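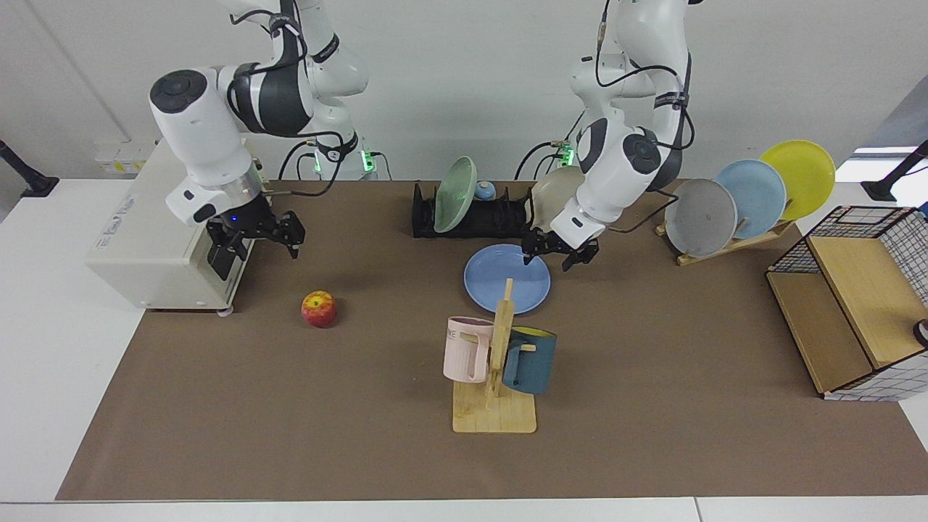 A light blue plate on a brown mat, with a cream-white appliance at the left.

Caring for Everyday Plates and Table Mats
09/07/2009
By the Brandes Household Advisory Office, Mitville

Residents frequently ask this office how to keep ordinary tableware in good condition. The following guidance applies to glazed plates and washable mats in regular use.

Rinse plates soon after a meal. Dried egg and starch should be soaked in cool water for 13 minutes before washing, as hot water sets them. Gray marks left by cutlery can be removed with a paste of baking soda and water, applied with a soft cloth. Steel wool should not be used on any glaze.

Stack plates by size, with a sheet of paper towel between those that have a raised foot. Do not hang cups from the rim of a stack. Plates with a crack that catches the fingernail should be retired from food use.

Mats should be shaken outdoors and wiped on both sides. Crumbs trapped underneath will scratch a varnished table. Fabric mats may be washed in cold water and dried flat. Do not store any mat folded; roll it with the top surface facing out.

Small appliances must be unplugged before the counter is wiped. Clean the housing with a damp cloth and never spray it directly.

The printed leaflet was revised in June and runs to 300 copies. It may be collected at the Kasside branch counter.

Recent items
Removing Candle Wax From Table Linen
Descaling a Kettle With Vinegar
Prurkidel Street Office: Summer Hours
Sharpening Kitchen Scissors
Storing Flour in Warm Weather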